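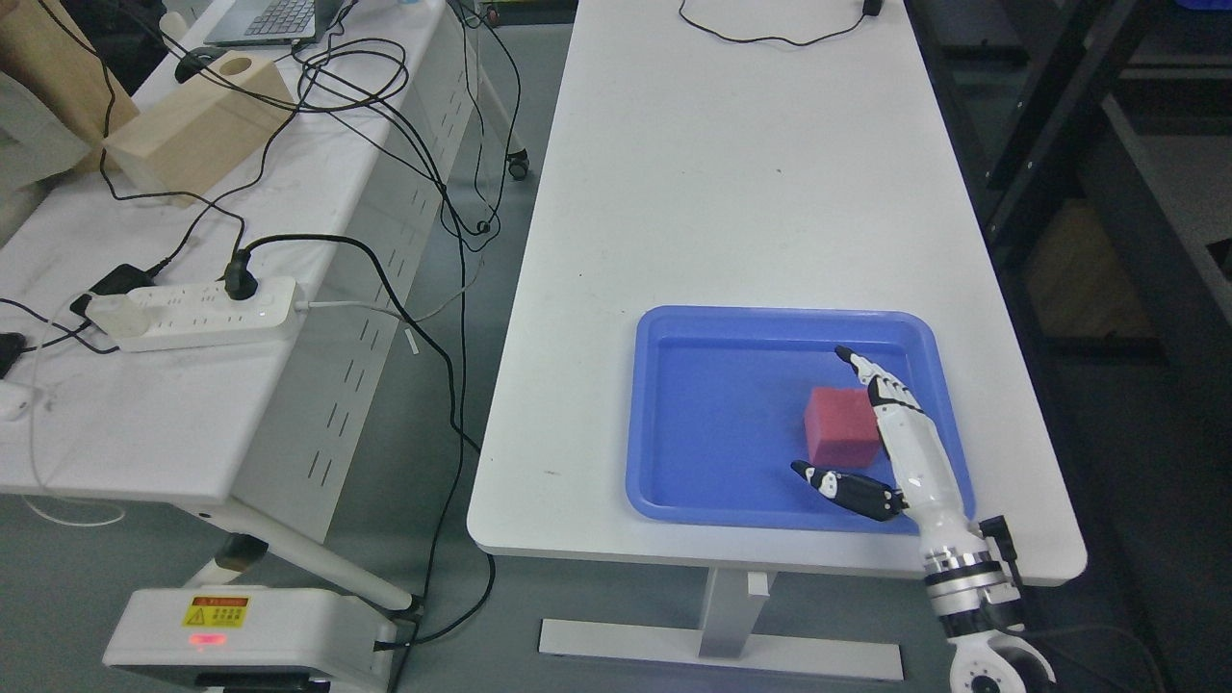

Count the failures too

Reading time: 3 minutes

Most groups that teach robots by demonstration report one figure above all others: the number of episodes collected. Ours is 4,000 for the foam cube task, recorded over June. I think the figure is close to useless on its own, and that we should stop quoting it.

An episode, for us, is one attempt by an operator to drive the hand to the cube, close the fingers and thumb on it, and lift. If the cube leaves the tray, the episode is kept. If it slips or is pushed against the rim, the operator presses discard and starts again. The discard button was a sensible idea when storage was short. It is now the main fault in the data.

A policy trained only on clean lifts has never seen a cube at a bad angle after a poor first contact. When it makes a poor first contact itself, it has nothing to go on. Ours usually carries on closing the fingers on air. We spent two weeks adjusting the network before anyone looked at what had been thrown away.

In the last batch on the Iro arm we turned the discard button off. Operators made 203 attempts, including every fumble and every second try. The policy trained with these recovered from a bad first touch in 14 of 20 test runs. The earlier policy, trained on the full set of clean lifts, had not managed it once. Twenty runs is a small test and I would not publish on it. I would change a collection procedure on it.

The usual objection is that bad examples teach bad behaviour. This is true if they are unlabelled. A failed attempt followed by a correction should be marked at the point where the correction begins, and the part before it given less weight or none. Marking takes an operator a few seconds with a foot pedal. The Clirkau site already does this and has kept its hourly rate.

A second objection is that variety matters more: more objects, more surfaces, more light. I agree that it matters. But a new object added under the old rule brings only its clean lifts with it, and the gap is copied across to each one.

Collection sheets should therefore carry three numbers: attempts, successes, and corrections. The Skellon format has a spare field that would do. Anyone buying or borrowing a dataset should ask for all three, and should treat a missing second number as a warning.

Last updated 03/07/2026

Comments

gripforce: We see the same with drawer handles. How do you mark a correction when the operator hesitates first?

Author: From the first movement away from the object. Hesitation stays in the earlier part.

tray_b: The pedal on the Collado rig double-fires. Check yours before trusting the marks.

mlindner4: Were the test cube positions the same for both policies?

Author: Yes, the same 20, in the same order.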